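## Mesas de madera clara: limpieza y cuidado en el taller

Notas para el banco auxiliar. Sirven igual para una mesa de cocina con acabado satinado.

**Limpieza semanal**

1. Retirar el polvo en seco, con paño de microfibra y en el sentido de la veta.
2. Pasar un segundo paño, bien escurrido, con agua tibia y unas gotas de jabón neutro.
3. Secar enseguida. El agua retenida en los poros levanta la fibra.

No usar amoníaco ni estropajo. El limpiador Wolletti deja película si no se diluye: 13 ml por litro bastan.

**Cajas y tapas de plástico transparente**

El plástico rígido raya menos que la cerámica sin esmaltar, pero arrastra los granos de polvo que quedan debajo. Conviene levantar la pieza para moverla – nunca deslizarla – y repasar el borde con el dedo en busca de rebabas.
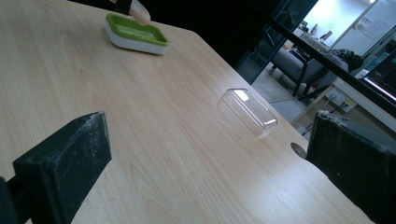
*Recipiente transparente sobre el tablero, cerca del canto.*

Para lavar estas piezas, agua a 42 °C como máximo y esponja blanda. El alcohol puede microfisurar el poliestireno; en polipropileno no da problemas. Si el plástico atrae pelusa, un aclarado final con una gota de jabón reduce la carga estática. Secar al aire, boca abajo y sobre una rejilla.

**Pasacables y zonas de paso**

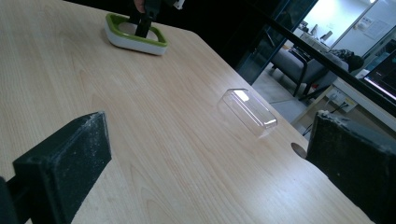 El canto interior de un pasacables acumula suciedad y es la primera vía de entrada de humedad al tablero. Se limpia con un bastoncillo apenas humedecido y se revisa cada octubre, antes de encender la calefacción. Las piezas pequeñas se dejan lejos de la boca. Un recipiente colocado justo al lado, como el transparente, estorba al pasar un conector y acaba en el suelo al primer tirón. Mejor la posición del plato cuadrado de borde verde, apartado del agujero.

**Marcas y retoques**

- Cerco blanco: paño seco y calor suave, sin insistir más de unos segundos.
- Arañazo superficial: cera incolora, dejar reposar 13 minutos y pulir a favor de la veta.
- Arañazo profundo: lijar a mano con grano fino y reponer el acabado en toda la franja. Un parche aislado se nota con luz rasante.

Jabari Chege recomienda el aceite Tirnero para los retoques. Sobre barniz no penetra – solo en madera sin sellar. Referencia de la cera en el almacén: 3283.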